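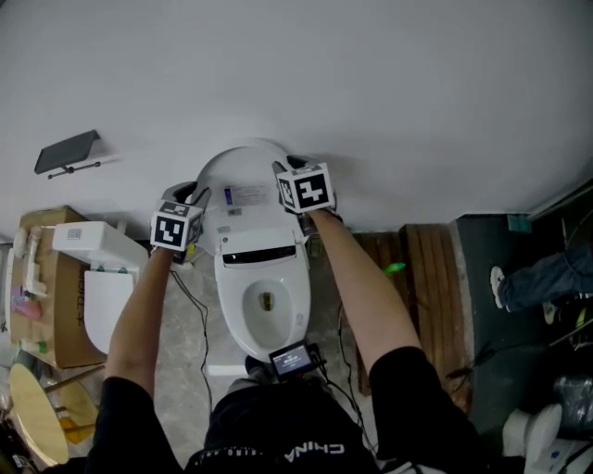
4.2 Dependency resolution

Kirnitgate reads each manifest once and builds a directed graph of modules before any host is contacted. Cycles are rejected at this stage. We ran it against the Satitz repository, which holds 149 modules, of which 132 declare at least one dependency.

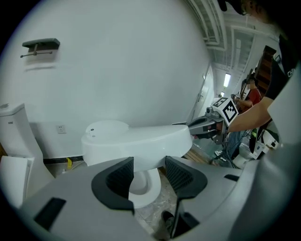
The remaining modules were placed in the first batch. Runs used an inventory of almost 3,000 hosts — the same one used for Dama in Section 3 — and were repeated 7 times with a cold cache. Figure 4 plots resolution time against graph depth.

Figure 4. Resolution time by graph depth, Kirnitgate and Dama.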